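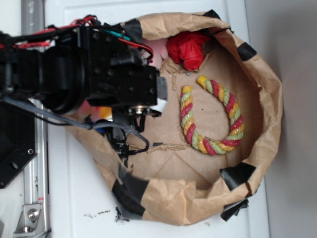 Open day at Rikmont, July, doors at ten. Hall packed by quarter past, coffee gone. Pirmin Rüegg running the bag bench, sleeves up, talking fast. Soft stuff is the hard stuff, he says. Rope toy, crumpled paper, tape on the rim. Boxes are easy, any arm can do boxes.

Black arm, wires along the top, reaching down into a brown paper bag. Kids pushed to the front, naturaly. 400 visitors by lunch, per the door sheet. Ovico had the next bench, gears mostly. Didn't get to Helleo, line too long. Will try agian after the 3 pm talk.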